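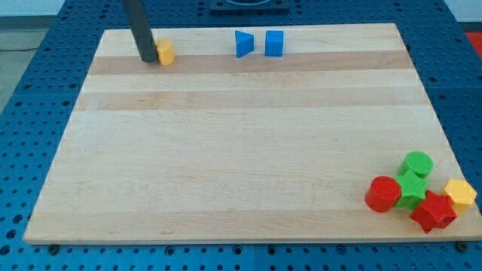
Chapter 3
Solids and Their Surfaces

In the first two chapters we worked with figures that lie flat on the page. Such figures have length and width, and their area can be found with a ruler and a little patience. Now we come to solids, which also have height, and for them we must learn to ask two different questions: how much space does the solid take, and how much material would cover it? Many students mix these two questions, and the mistake stays with them for years. A small yellow cylinder standing upright on a board shows only its flat circular top and a part of its side, and still we must count the bottom, which is hidden against the wood. A blue triangular prism has five faces, and one of them may be sloped, but its area is found by the same rule as for any other rectangle.

The word "surface" will be used in this book for the complete outer covering of a solid. When we leave out a face, we will say so clearly. For example, the firm Pichler makes open tins for tea, and an open tin has no top. The answer for the open tin is therefore smaller than the answer for the closed one, although both hold the same amount of tea.

We begin with the cube, as it is the easiest. A cube with an edge of 9 cm has a volume of 729 cubic centimeters. Its surface is 486 square centimeters. Please notice the units. A volume can never be compared with a surface, even when the two numbers happen to be equal.

After the cube we study the box, the prism and the cylinder, in this order. The grain store at Stamness, which holds some 300 cubic meters, will return in several exercises, and the reader should keep a separate page for its measurements.

3.1 The Net of a Solid

If we cut a paper box along some of its edges and open it, we get one flat figure. We call this figure the net of the box. The same box can have many nets, and all of them have the same area.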